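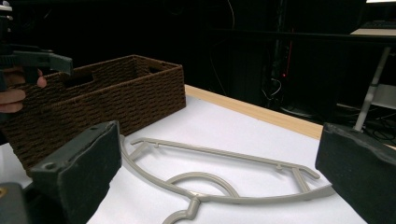 Fig. 1. Woven storage basket with a handle opening in the long side.

Unit 2: Packaging and Handling Loads
Instructor: Yasir Ghumman

Reading: course pack, chapter on unit loads. Bring a calculator to the May session.

1. Terms
A container holds goods while they are stored or moved. A package protects goods until they are used. A unit load is a group of containers moved as a single item, usually on a pallet. Tare is the weight of the empty container. Net is the weight of the goods. Gross is the two added together.

2. Open containers
Baskets, trays and open crates are used where goods are picked often. They are quick to fill and easy to check, but they give no cover from dust and cannot be sealed. Handle openings near the rim keep the hands above the center of the load, so the container hangs level when it is carried. An opening also takes material out of the wall. With a heavy load the wall tends to stretch or tear at the corners of the opening first.

3. Stacking
Straight walls use floor space well. Tapered walls waste some of it but let empty containers nest, and that matters when they travel back to the supplier. Soft walls should not carry weight from above. Use a shelf or a rigid frame.

4. Worked problem
The Carkport warehouse receives 26 full crates for Rajput. Gross weight of the shipment is 857 lb. The empty crates together weigh 283 lb.
Net weight = 857 - 283 = 574 lb
Net per crate = 574 / 26 = 22.1 lb
Tare share of gross = 283 / 857 = 33 percent
A third of the freight weight is crate. Compare this with the corrugated box in the Eltusell handout and say which you would choose if the crates must be returned empty.

5. For next time
Read the Pestiteck case and write one page on how returns are paid for. Show your units in all answers.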